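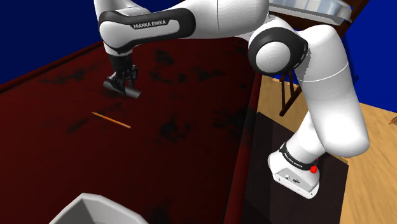

Dhillon Grocery Holdings
Shareholder Services: Frequently Asked Questions

Which businesses does the company own?
Dhillon Grocery Holdings is the parent of the Nivunby supermarkets, the Grorndale discount stores and the wholesale business based in Wusosthorpe. All three are wholly owned and are reported together in the consolidated accounts.

When are quarterly results released?
Results are posted before the market opens on the day of release, normally at 7:00 a.m. A conference call for analysts follows at 10:00 a.m. Shareholders may listen to the call but may not ask questions during it. Written questions can be sent to Shareholder Services at any time.

What does "same-store sales" mean in your reports?
The term refers to sales at stores that were open for the whole of both periods being compared. Fuel sales are left out. A store that closes for remodeling is removed from the measure until it has been open again for a full year.

Why do total sales and same-store sales sometimes move in different directions?
Total sales include fuel, wholesale revenue and newly opened stores. A change in fuel prices can raise or lower the total while grocery sales stay much the same.

How many stores does Grorndale operate?
Grorndale had 41 stores at the end of the last fiscal year. Openings and closings are listed in the annual report.

When does the fiscal year end?
The fiscal year ends in May. The annual report and proxy materials are mailed to registered holders after the audit is complete.

Does the company pay a dividend?
Dividends are considered by the Board each quarter. The company has paid a dividend every year since 2000. Past payments do not guarantee future ones.

My shares are held by a broker. Whom should I contact?
Please contact your broker about address changes, missing payments and tax forms. Shareholder Services can assist registered holders only.

How do I replace a lost share certificate?
Write to Shareholder Services with your full name, account number and current address. You will be sent 2 forms, both of which must be signed and returned before a replacement is issued.

Who handles investor and media inquiries?
Investor inquiries should be addressed to Pallavi Solanki, Investor Relations. Media inquiries should be addressed to Hemant Semwal, Corporate Communications. Store complaints and product returns are handled by the customer service desk at each store.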